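Trekbridge Rolling Craft Cart: Ten Months In

Friday, February 3, 2023

I bought the Trekbridge cart last April and I still get a little thrill when I roll it out of the closet! It cost me $129 at the Ellerero outlet, and it's the best money I've spent on my sewing and card-making corner in years.

It has 4 shelves, and the top one lifts off so you can carry it to the couch. Putting it together took most of an evening (the screws are tiny, have a bowl ready) but everything lined up the first time. The wheels glide over my old floorboards, and they even manage the hallway rug if I give a good shove. 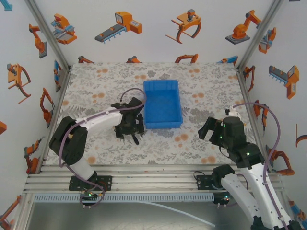
TRAYS AND TABLETOPS

I don't keep everything on the cart, of course. An open-topped plastic tray on the table is still my favorite way to work, and a patterned cloth underneath makes me want to sit down and start something. Scissors, glue and whatever ribbon I'm using go in the tray, then straight back to the cart at bedtime.

GRIPES

The brakes are stiff, and only 3 of the wheels have them, so mine creeps a bit on the sloping side of the room. The white finish also picks up pencil marks. I looked at the Angelovski cabinet too, which is gorgeous, but it's $325 and you can't wheel it anywhere.

Would I buy the cart again? Yes, in a heartbeat, and my sister has already asked for one in green.

Filed under: Storage, Sewing Room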